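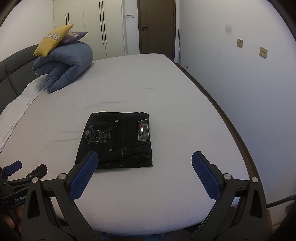
A folded pair of black jeans with grey embroidery on the back pocket.

Sikova to Publish English Edition of the Manga Series "Castum" in October

June 16, 2022 – Sikova, a publisher of comics in translation, has acquired English-language print and digital rights to "Castum," the completed manga-style series written by Liviu Furtună and drawn by Lợi Cù. The first volume goes on sale in October. The edition will run to 12 volumes and will include all 90 chapters of the original serialization, along with two side stories that have not been collected before.

"Castum" is set in the walled port of Avram, where a fraction of residents are born with the ability to bind an object to a spoken word. Use of the ability is licensed by the city. The story follows Sikent, a clerk in the licensing office, who finds that the register she maintains has been altered and that the author of a banned political tract, long recorded as dead, has been renewing his license every year. The tract itself is quoted at the head of each chapter. Its full text, which readers of the serialization saw only in fragments, will be printed as an appendix to volume 12.

The translation is by Natalina Rinaldi. It follows the revised text that Furtună prepared after the end of serialization, in which chapters 31 through 34 were reordered and the dialogue in the courthouse sequence was rewritten. Where the revised text differs from the serialized text in a way that affects the plot, the difference is recorded in notes at the back of the volume.

"The tract is written in an older register than the rest of the book, and the characters misquote it constantly," Rinaldi said. "I translated it in full first, then worked out each misquotation from that version. Readers who compare the two will find that the errors are consistent for each speaker."

Artwork has been rescanned from the original pages where these survive. Roughly 70 pages from the first two volumes were available only as printed proofs and have been retouched under the supervision of Lợi Cù. Sound effects are translated in small type beside the original lettering, which has been left in place. Color pages that opened selected chapters will be reproduced in color.

"The early proofs had lost most of the fine screen tone," said Uzma Hayat, production editor at Sikova. "Lợi Cù redrew the tone on the affected panels and approved each page before it went to layout."

Volumes will be released every two months in paperback, with digital editions issued on the same day. The reading direction is right to left. Volume 1 contains the first seven chapters and a new afterword by Furtună on the structure of the licensing system.

The earlier one-shot by the same team, which introduced Avram and a different version of Sikent, is not part of this agreement.

Review copies of volume 1 may be requested in digital form from the Sikova press office. Requests should state the name of the publication and the intended date of the review.

Press contact: Grigore Pîrvu, Rights and Publicity, Sikova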